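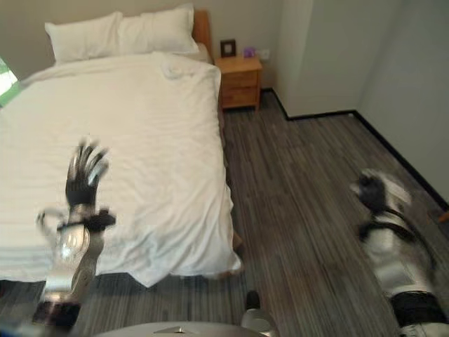

I have been writing a letter a month to the same friend for more than 13 years now, and every so often somebody finds out and looks at me the way you would look at a person who churns butter. They mean it kindly. They ask whether we have email (we do), and whether it wouldn't be quicker to call, and of course it would be quicker to call, and sometimes we do that too, usually while one of us is trying to get dinner on the table.

But I want to say a few words in favor of the slow letter, the kind with a stamp, and I'm going to take my time about it, because that seems only fair to the subject.

My friend moved to Givard when we were both a good deal younger, and I stayed put in Restrepo, where I still am. The mail between the two towns takes 3 days if the weather behaves. What that means, in practice, is that anything I tell her is old news by the time she reads it. The cold I'm complaining about has cleared up. The argument I'm stewing over has been patched. I used to think of this as the great weakness of letters, and I've come all the way around to thinking it's the best thing about them. When you know your reader won't get to you until the end of the week, you stop bothering with the things that won't last that long. You leave out the parking ticket. You find yourself writing about your mother instead.

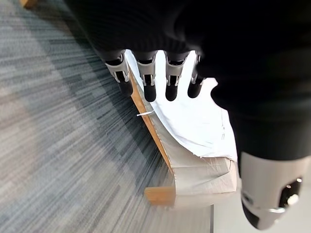

And you write differently when you can't see the other person's face. On the phone I'm always listening for the little pause that tells me I've gone on too long, and then I hurry, or I make a joke and change the subject. On paper there isn't any pause. I can go on for two pages about the pear tree behind the old Iresora building, and whether it was really the same tree we used to climb, and she simply has to put up with me. She has her revenge the next month with her opinions on soup!

I know the case against all this. People are tired. They have children and long drives and jobs that follow them home, and a letter asks for an hour of quiet that a lot of folks just don't have. I've gone whole winters writing nothing but postcards, so I'm hardly one to scold. I also know that a short message sent at the right moment can hold a person up. When my father was sick I got a string of them, three or four words apiece, and I was grateful for every one. I wouldn't trade them. I only notice that I couldn't tell you now what any of them said, and I can tell you nearly word for word the letter that came the week after, all six pages, with a coffee ring on the fourth.
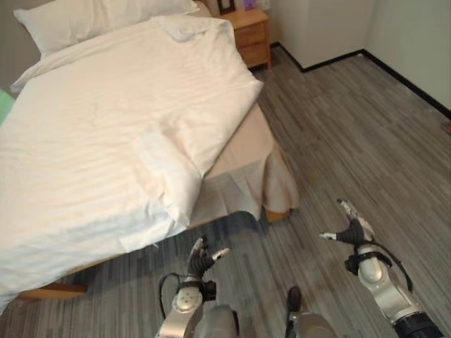

Where a person writes matters more than the books on letter writing let on. Those books always want you at a desk, with good light and a straight back, and I did buy a desk once, a handsome one, and it has been covered in bills and seed catalogs from the first week I had it. My real letters get written in the bedroom. Give me a bed with a big white duvet all rumpled and one corner sliding down over the foot, a pillow up against the wall, a little wooden nightstand with a couple of drawers for the stamps and the pens that still work, and I'm good for the whole afternoon. I suppose it's the lack of ceremony. Sitting at a desk, I compose, and propped up on a pillow with my shoes off I just talk.

Last April I finally went through the shoeboxes and put her letters in order. There were 295 sheets of the thin blue Prallitura paper she has always liked, written on both sides, and I sat on the floor and read until my legs went numb. What surprised me was how much of it was plain. She had painted the hall. The neighbor's dog had puppies. She wasn't sure about the new minister, and then, a few letters on, she was. I had remembered those letters as full of wisdom, and there was some, but mostly it was the ordinary run of a life, handed over a month at a time to someone who wanted to hear it.

So if there is a person you've been meaning to call, and you keep not calling, you might try a letter. It doesn't have to be long. Start with the weather or what you had for lunch, and don't worry if your handwriting has gone to pieces (mine looks like something the hens did). You don't need nice paper. Tell them one thing you've been thinking about and ask them one thing you'd like to know, and then walk it down to the mailbox before you have a chance to read it over.

I owe her one myself, as it happens. She wants to know about the pear tree.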